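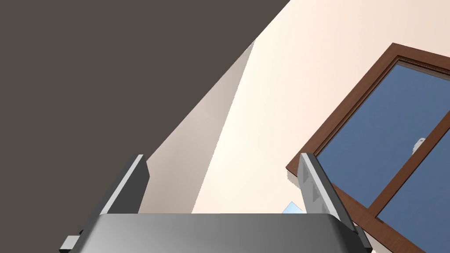 ## 4. Course Difficulty and the Posting of Vacation Scores

Golfers lie about golf. The literature has established this at some length, and we do not propose to reopen the matter. Our interest is in a smaller question: whether they lie more when they are out of town.

We collected 821 scorecards from two resort courses, Grokby and Dodach, over one July. Both courses let visitors keep their own score, and both collect the cards afterward in a box by the pro shop door. Each card was matched against the count kept by the starter's office, which logs strokes on the par threes for a hole-in-one prize that had not been claimed at the time of writing. We removed 297 cards for the usual reasons: missing holes, missing names, and in one stubborn group of cases, a total lower than the sum of its parts by more than ten strokes. The last group was tempting, but we could not tell ambition from poor addition.

### 4.1 Where the strokes go

On the remaining cards, the lost strokes gather in predictable places. Players at Grokby were honest on the first three holes and grew less so after the turn, where the beverage cart makes its first stop. At Dodach the pattern ran the other way. The opening hole there carries water along the whole left side, and a good many rounds seem to have begun with a second tee shot that never reached the card. We call this the breakfast ball effect, a name already in use among the people who benefit from it.

Group size mattered more than we expected. Pairs kept fairly clean cards. Foursomes did not, and foursomes who had booked together as a buddy trip did worse than foursomes put together by the starter. Strangers, it seems, are good for arithmetic. Friends will give each other any putt inside the length of a sand rake, and on the final day of a trip they will give each other the rake as well.
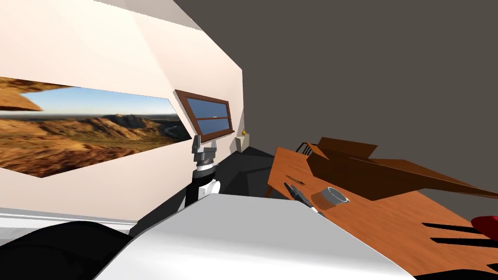
**Figure 4.** Robot arm beside a wide desert panorama, with a small wood-framed window higher on the wall. Simulated view.

### 4.2 Does money help?

We had assumed that a bet would keep players honest. To check, we used the Prastard side-game sheets, on which groups at Grokby may record their wagers before teeing off. Only 88 cards had a sheet attached. Those groups reported higher scores on the par threes, closer to the starter's count, but only when the stakes were between players. When the whole group was playing against a posted target for a dinner voucher, the old habits came back with some enthusiasm.

The Tran index, which weights each unreported stroke by the difficulty of the hole, does not change the picture much. It does show that players forgive themselves most generously on easy holes. A triple bogey on a monster par five makes a decent story at the bar. The same score on a short, flat par three tends to go down as a four.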